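Folding and Storing Household Cloths in an Open Basket
Project report, October 2018
Bezawit Ejigu and Blair Cowie

1. Purpose

In our first report we compared drawers and shelves. In this part we study the open basket, which many students in the Sevton rooms use for their clean laundry. We wanted to know how a cloth must be folded so that it lies low and does not rise over the rim.

2. Materials

We used one white plastic basket with small holes in the sides and gray handles at the short ends. The table is light wood with rounded corners, so nothing catches on it.
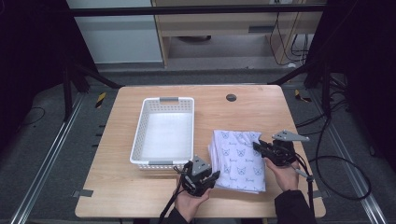
Figure 1. The empty basket and the folded cloth with cat faces.

3. Folding

The cloth is folded several times until it makes a rectangle. Bezawit prefers to fold the long side first. Blair begins with the short side, and we did not agree which is better. In both cases the layers at the edge should be pressed by hand before the cloth is moved.
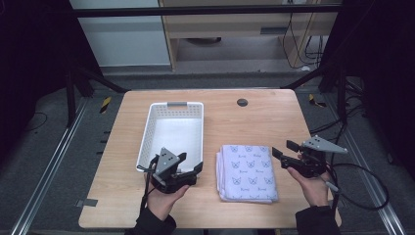

Figure 2. Layered edges of the folded cloth, beside the basket.

4. Placing

We put the cloth in flat, and we do not push it into the corners. It may pucker a little on top. We accept this, but for a shirt that must look smooth we would choose a shelf.

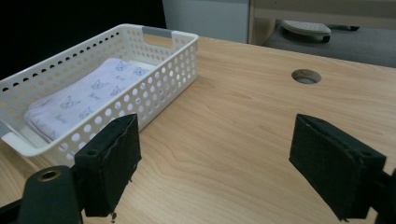

Figure 3. Folded cloth in the basket, lower than the side wall.

5. Remaining work

In December we will repeat the work with 2 thicker towels and with the deeper Vullau basket.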